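Home | Forums | New posts | Search | Log in

Strain relief for cable that moves: clamp or loop?

hjaltested_k
Rewiring the lift gate in the Skosmont shed. The old cord broke inside the jacket 30 mm from the gland. Clamp the new one tight at both ends, or leave slack?

udel40
Tight. Slack snags.

wasader
Disagree. A tight run puts all the bending at the gland. Leave a loop, and keep the bend radius at ten times the cable diameter or more.
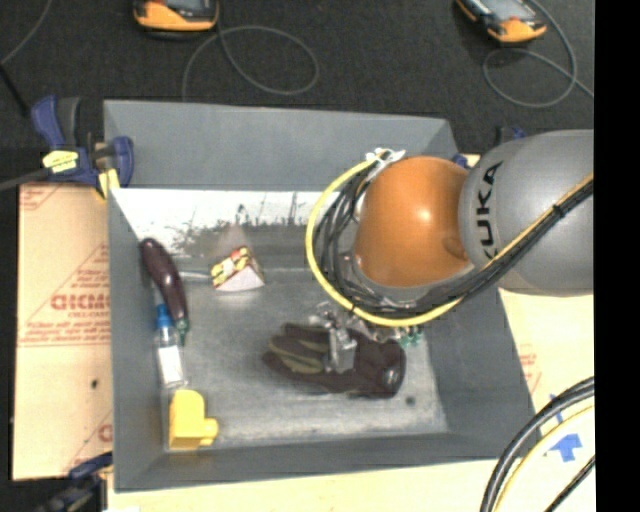
Bend radius is what kills moving cable, well before jacket wear does. Fine-strand conductors help, but they don't fix a bad route. Look at the yellow cable going around the orange joint: one wide arc, no sharp corner, with the black bundle following it on the inside. The bundle is loose beside the joint and gathered tighter farther along. I would copy that on the gate.

udel40
A loop that size won't clear a 100 mm gap. Kolbrún, what is the clearance?

hjaltested_k
Almost 40 mm on the hinge side, more on top.

wasader
Then route it over the top.

udel40
Fine on top. I still wouldn't do it on the hinge side.

Recent topics
Durán relay chatter at low load
Crimp or solder, 3 mm lugs
Gland sizes for flat cable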